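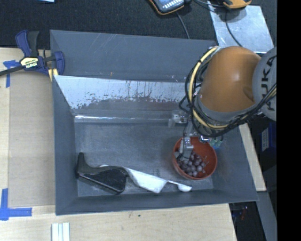 Onell fruit bowls and tubs: your questions

Can grapes go straight in the bowl?
Yes. Rinse them first, shake off the water and leave them on the stem. They keep longer that way.

Will dark grapes stain it?
Not usually. If juice has dried on, soak the bowl for 17 minutes or so in warm water with a little washing-up liquid.

Is the bowl dishwasher safe?
Top rack only. Large tubs should be washed by hand — they are too big for most machines.

My tub has scuff marks. Is it faulty?
No. Light scuffing on the floor of a tub comes with use.

How do I return something?
Take it to our Premasbridge shop within 8 weeks. Refunds take 3 working days.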